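Semau, two arms and a pair of legs, built at home

The builder of Semau works in a spare room with a plank floor and keeps the parts list in a spreadsheet. Work started in August, after the Clornis workshop, where the first arm was made, cut its evening hours.

Asked why the machine has legs at all, the builder is brief. "The arms were done. I wanted to know if the controller could take more joints." It could, after the update loop was rewritten. The old loop missed its deadline whenever both arms moved at once. "I blamed the motors for 2 weeks. It was a logging call."

The control board, a Usico, sits in the body shell with the power supply. Cables to the arms run outside the housings. The builder has no plans to move them inside. "I swap a wrist in 10 minutes this way. Inside the tube it took an evening."

The grippers went through 3 versions. The first used a single tendon per hand and slipped under load. The current fingers are driven separately, and closing force is capped in software.

Calibration is done by hand. Each joint is moved to a stop, the offset is written down, and the file is loaded again. "I check the arms against each other. If one reads a degree off, I redo both."

Most of the head camera's view is floor, and the legs take up a good part of what is left. The builder masks them out before the vision code runs.

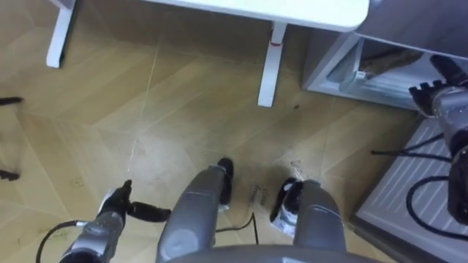 What comes next

Walking is not on the list. The next job is a second program, Lo, which will hold the arms still while the legs shift. "If the hands drift, I stop there and fix that first."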